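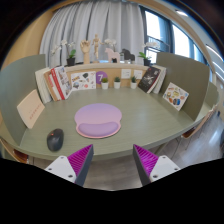

The Rurel mouse pad in lavender and pink, on the sage green desk

I've been using the Rurel pad from Zovach since September and I'm still a little in love with it! The color goes from lavender-blue at the back to soft pink at the front, and the purple wrist rest is a proper padded crescent, so you get a nice soft spot to park your hand (mine gets sore after a long day of spreadsheets). It sits so nicely on a curved desk, too, with the books and the little succulents behind it.

It weighs 135 grams and takes up very little room, so there's plenty of desk left for your coffee. Any plain black mouse looks good on it.
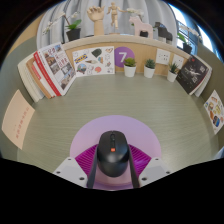

Can I wash it?
Wipe it with a damp cloth and a drop of dish soap, then leave it flat for 30 minutes. Please keep it out of the washing machine, I tried that with my old one and the wrist rest never recovered.

Ships from our Clollodberg shop in 2 days, free on orders over $40.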